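Picking by Numbers: An Open Day at Zuladari

The handling laboratory at Zuladari opened its doors to visitors in November for the first time since the move from its former building. Invitations went to warehouse operators, equipment suppliers and colleges within travelling distance, and the morning session was full well before the closing date. Visitors were received in groups of 15, each group spending most of an hour on the laboratory floor.

The subject of the day was bin picking, the task of taking single objects from a container in which they lie in no fixed order. It remains one of the more stubborn problems in warehouse automation. Conveyors, sorters and wrapping machines have been dependable for many years, while the work of reaching into a box and bringing out the right article is still done largely by hand.

Zuladari's programme, known as Skullska, was set up to address the matter through repeated trials on ordinary goods. The laboratory keeps a library of 1,104 articles, bought for the most part from household and stationery shops. Staff explained that the articles are chosen for their awkwardness. Shiny wrappers confuse depth cameras, round objects roll when touched, and flat items resting against a wall offer very little for a gripper to hold.

Guests were first shown the planning software, supplied by Costigan under a joint agreement. The software proposes a number of possible grasps for each object and gives every one of them a score. A large display allowed the audience to follow the scores as they changed, and several visitors asked why the highest figure was not always chosen. The answer given was that the arm must also be able to reach the position without striking the side of the bin, and a slightly weaker grasp is often the safer one.

A short talk followed on the keeping of records. Every attempt is logged, including those stopped by the operator, and the failures are reviewed each week. The laboratory regards this review as the most useful part of its routine — a view shared by the delegation from Zumari, whose own distribution centre has kept similar records for 19 months.

The groups then moved to the work cell, where the demonstration was held.

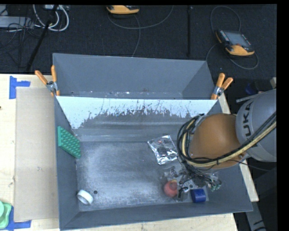
Staff writer, Industry and Training

The cell is built around a KUKA arm, with its cables gathered in a thick bundle along the casing. It works over a large grey bin whose rear section is closed off by a slanted panel, with an orange-handled clamp at each end. The objects included a crinkled foil packet, which drew the most questions, and a green piece with a bumpy surface that leaned against the side wall.

Questions afterwards turned to cost and to the training of staff. The laboratory declined to give a price for a complete cell, noting that the arm itself is seldom the largest item. On training, it was more definite. Its operators complete a course of 21 days before working without supervision, and the same course will be offered to outside firms.

Colleges wishing to bring students to the next open day are asked to apply in writing to the laboratory office. Places are limited, and stout shoes are required on the floor.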